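Chore robots (household and shop-floor)

From the Kurketdale Tinkerers' Encyclopedia. Entry by Matúš Sýkora, last revised 24 January 2019.

A chore robot is any machine meant to take over a job that a person does with their hands, over and over, without much joy in it. Folding towels, loading a dishwasher, moving little plastic plates from one machine to the next in a lab. I've been writing entries for this encyclopedia for a while now and this is the one I get the most mail about, nearly all of it asking the same thing: can they do it yet? My short answer is that they can do some of it, if you're willing to rearrange your life (or your bench) around them.

I should say where I'm coming from. I worked the floor at Prunholm, a small parts and packing outfit, and later I tagged along with Ga-eun Yook while she planned bench automation for Stotard. So I've seen plenty more of the shop-floor side than the household side, and this entry leans that way.

What counts as a chore

People use the word loosely. In this entry a chore is a job with three things in it: picking something up, putting it somewhere particular, and doing it again when the somewhere has changed a bit. Vacuuming sneaks in by tradition, though there's no picking up at all and I'd happily argue it belongs under Floor Care. Welding and spray painting are left out. Those are trades, and they have their own entries.

Lab bench work is my favourite middle case. It's a chore in every sense that matters (ask anyone who has spent an afternoon feeding plates to a reader) but the objects are a standard size, they sit in marked positions, and none of them is a wet sock. A lot of the planning happens in simulation first, with the racks, the bins and the arm all modelled before anyone buys a bolt. 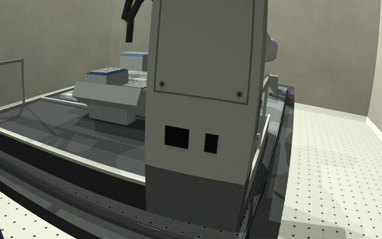
Ga-eun's rule was that you find your trouble spots on the screen, where they're cheap. Can the arm reach behind the tall equipment? Is there room for it to come straight down onto a rack without brushing the one beside it? She ran 1,139 simulated pick-and-place moves for one layout and 72 of them failed, mostly on the same awkward corner. We shifted one rack over and ran the lot again. I was thrilled. She was not, and went off to look for the next corner!

Grippers and plates

The two-finger gripper is still the workhorse for this sort of job. It opens, comes down beside the plate, closes, lifts. Multiwell plates suit it nicely because they have straight sides and a predictable footprint. Reservoir trays are fine too, at least when they're empty – a full one needs slow, gentle handling and I've mopped up after a fast one.

What throws people is how much of the work is in the deck. Every plate needs its own position, and the empty positions matter just as much, because a robot with nowhere to set something down is stuck. A simulated cell of the kind we used has the arm mounted at one end of a long table, with plate positions and small devices laid out within its reach.

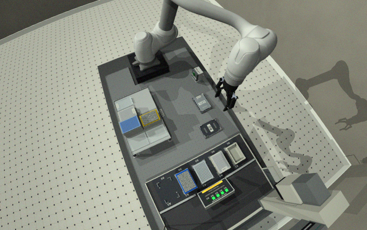
Household chores

Now for the part everyone writes in about. Ham, the home-help project I followed from its first April demo, kept a log of kitchen attempts, and by the time I stopped reading it there were 446 entries. Cups went well. Cutlery was hit and miss. Tea towels were a shocker, and the fitted sheet was dropped from the program fairly early on.

The colour of the bench made a difference, and so did sunlight through the window, which I hadn't expected. Your kitchen has no marked positions and somebody is always moving the toaster. I'd trust a robot with a rack of plates tomorrow. I wouldn't yet leave one alone with my nan's good glasses.

See also: Dishwashers; Floor care; Grippers, two-finger; Laundry folding; Simulation of workcells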